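Nindale Wipe: data card

Last touched in December by Beril Kırmızıgül, who would like it known that she did not choose the name.

What it is

Teleoperated demonstrations of a two-armed robot wiping a wooden table that has things on it. The set holds 200 episodes, each up to 30 seconds long. It was collected to train the Covano policy, which at the start of the project could find a cloth and do nothing useful with it.

Who drove

Three operators: Mehrangiz Hashemi, Farzad Babaei and Shahab Kermani. Their styles differ. Mehrangiz wipes in long straight passes. Farzad scrubs in circles as if the table owed him money. Shahab's episodes are short and the policy likes them best, a fact he brings up at lunch.

How an episode goes

The operator takes hold of the cloth with one gripper, presses it to the wood and works across the marked patch. The other arm may move clutter out of the way or hover and look supportive. Both are labeled as valid behavior. Dropping the cloth is fine if it gets picked up again. Dropping it on the floor ends the episode.

Clutter is reshuffled between episodes: pens, toy blocks, a clear cup, whatever was in the drawer. Dishes stay at the far side of the table. We want the policy to see objects it should leave alone, and it has strong opinions about pens.

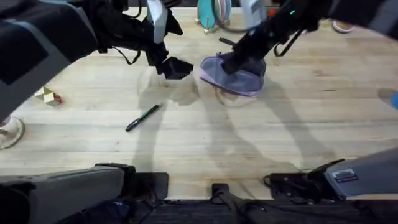

Labels

Each episode has a one-line instruction, a success flag and an operator initial. Success means Golshifteh Shojaei watched the recording and said yes. She is strict. Appeals are heard on Wednesday and have so far been denied.

Known problems

Shadows from the arms fall over the area being wiped, and an early model learned to clean them. It was very thorough.

The wood has knots and scuffs. Some operators tried to wipe those off too, and their episodes are flagged "optimistic" in the notes column.

The cloth bunches up under the gripper. Anything that depends on its exact shape will suffer.

Not included

Liquids poured on purpose, glass tables, left-handed mugs. Folding the cloth afterward is a separate set called Lurnow, currently 3 episodes long and not going well.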